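Speaker notes: Danar bin-picking kit, evaluation results
Session slot 2:15 p.m., applications track. Keep to time, the next speaker needs the projector for setup.

Slide 1. Title
Give the scope in one sentence: we evaluated the Danar picking kit on an arm we already owned, using mixed items in a single bin, with no item models loaded in advance. State that we paid list price and that Danar has not seen these slides.

Slide 2. What is in the kit
One suction tool with a changeable cup, a vacuum unit, a depth sensor with a mount, and a license for the Brillel grasp software. The arm is not included. Neither is the computer, and the minimum spec in the manual is optimistic. Budget for a better graphics card than the one listed.
Mention the adapter plate. It ships for two flange patterns. Ours was one of them, so I cannot comment on the custom plate service.

Slide 3. Why we looked at it
The Celtstead line handles returned goods. Every tote is different, and most items come through once and never again. Our older cell, built on the Phelan controller, needs a taught pick for each item. That works for 34 items. It does not work for returns.
Pause here. People from parts handling will want to object that their items are known. Agree with them and say this kit is probably more than they need.

Slide 4. Setup
Mechanical fit took one morning. Calibration took the rest of the week — most of that was our fault, see slide 7. The software wants the bin corners entered by hand, and small errors there show up later as refused picks near the walls.
Cable routing deserves its own mention. The vendor drawing shows a clean run down the wrist. With power, signal and vacuum all going to the tool, the bundle gets thick, and wrist rotation has to be limited in software. We set the limit conservatively and accepted the lost reach.

Slide 5. Test items
We wanted shapes and surfaces that disagree with each other. A toy building brick gives a suction cup studs to deal with. Sunglasses give it curved lenses and a thin frame. A round can rolls if the cup arrives off center. All of these go in together, and the bin is clamped so that wall contact does not shift it. 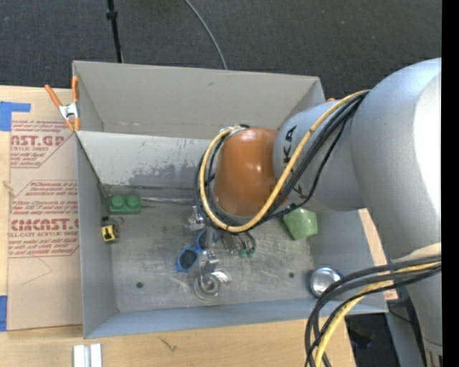
Does the kit need a trained model for each new item?
It works from the depth data alone and ranks flat or gently curved patches, so new items go in without training. A model can be added if you want the system to tell items apart.

Slide 6. Results
Put the table up and let them read it. Then the main number: 78 percent of attempts ended with the item released in the target tote. Attempts, not items. An item that failed and was picked on a second try counts as one failure and one success.
Failures fall into two groups. The first is seal loss on surfaces with studs, ridges or edges under the cup. The second is planning refusal, where the software sees a patch but cannot find an approach that clears the wall. The second group is larger than I expected, and it grows as the bin empties and the remaining items sit in corners.
Thin and stringy items are outside the spec. We included them anyway. Say so before someone asks.

Slide 7. Problems
The calibration routine does not warn you if the sensor mount has moved. Ours had. We lost 5 days before checking the bolts.
Vacuum threshold is one global value. A per-cup setting is promised in the next release, which was due in October when I asked.
Log files are in local time with no zone marker. Minor, but it cost us an afternoon when matching them to the arm controller logs.

Slide 8. Support
Replies came the same day for wiring questions and slower for anything about Brillel. I got 7 replies in total, and all but one solved the problem. The manual is clear on hardware and thin on error codes.

Slide 9. Recommendation
Suitable for mixed rigid items in a deep bin where a failed pick can be retried. I would not use it where every cycle has to succeed, or where most of the stock is bagged. If you go ahead, order spare cups with the kit — they wear at the lip and the lead time is long.
Leave the contact slide up during questions. If asked about cycle time, refer to the appendix table and do not quote from memory.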